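家庭食品保藏 第4讲 自制番茄酱底与酸黄瓜（讲义，课前自己看一遍）
主讲：Chunhua Fan
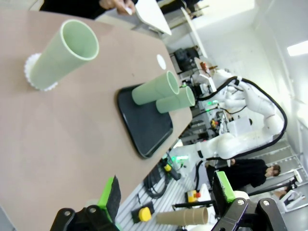 图1 浅绿色杯子、杯垫与黑色托盘

一、上次没讲完的
酸度。pH 4.6是分界线，低于它可以水浴，高于它必须压力罐。番茄正好卡在线附近，品种不同差很多，熟过头的更低酸。所以番茄一律加酸，不要靠尝。甜味会盖住酸味，尝不出来的。
加酸量（每500毫升罐）：瓶装柠檬汁1大匙，或者柠檬酸1/4小匙。鲜榨的不行，酸度不稳定。
有同学问用白醋，可以，5%的，2大匙，味道会冲一点。

二、番茄酱底
今天的量：去皮番茄3公斤，洋葱300克，大蒜9瓣，盐另算。洋葱是低酸的，不要自己加多，配方里写多少就多少。想多放，开罐以后再炒。
步骤：
1. 番茄底部划十字，开水烫到皮翘，捞出过冷水。一次别下太多，水温掉了就烫不动。
2. 去皮去蒂，切块。籽留不留随意，去籽收汁快。
3. 洋葱蒜先下锅，小火，不要上色。
4. 番茄分三次下，第一批压碎煮滚了在下第二批。这样不容易分层（果胶酶的问题，见第2讲）。
5. 不盖盖子，收到想要的稠度。中途要搅，糊底就整锅苦。
6. 酸先放进罐里，再灌酱。顶隙1.5厘米左右，赶气泡，擦罐口，上盖，拧到手指紧就停。
7. 水浴时间按罐子大小和海拔查附表，水滚了才开始计时。
Kadrić版的做法是先烤后煮，颜色深，香，但烤箱要占很久，课上做不了，回家可以试。

三、酸黄瓜（两种别搞混）
A 发酵型：盐水，不加醋。盐按水重的5%，1升水就是50克盐。用无碘盐。黄瓜头尾切掉，花蒂那头尤其要切，里面有酶会让瓜变软。压在液面以下，阴凉处，几天后开始冒泡。表面一层白膜多半是产膜酵母，撇掉；有绿的黑的毛，整坛扔，不要舍不得。
B 醋渍型：醋和水1:1，煮滚，热灌。醋的比例不能减，嫌酸就加糖。
脆度：冰水先泡两小时。葡萄叶放一片也有用，月桂叶效果一般，各家说法不一。

四、罐子和盖子
平盖一次性，螺圈可以反复用。Skevance的盖子胶圈偏厚，要按包装说明预热；Elel的不用煮，热水洗净就行。以包装为准，别凭印象。
罐口有缺口的一律不用，拿指甲沿口刮一圈就知道了。
旧果酱瓶不做水浴，只放冰箱。

五、冷却与存放
取出后不要倒扣！倒扣是老办法，会影响密封。罐与罐之间留空，垫毛巾，放12到24小时不动。
检查：盖中心按下去不弹。弹的放冰箱，一周内吃完。
拆螺圈，擦干净，贴标签。标签写品名、月份、批号。避光，一年之内用完。
开罐时喷汁、有怪味、盖子鼓，都不要尝，直接处理掉。

六、八月的番茄
八月番茄最便宜，也最容易买到裂果。小裂口切掉可用，发霉的整个不要，切掉一半也不行。霜打过的植株上摘的番茄不能罐藏，酸度会变，这点书上写的很小，容易漏。
冷冻是退路：整颗洗净直接冻，化的时候皮自己会掉。做汤够用。

七、作业
每人做一批，A型B型或者番茄任选。记录：原料重量、加酸量、灌装时间、密封情况。失败的也要交记录。
表格在Vorkitar平台，课程码3943，交晚了系统会关。
压力罐下一讲讲，家里有的把说明书带来，锅不用带。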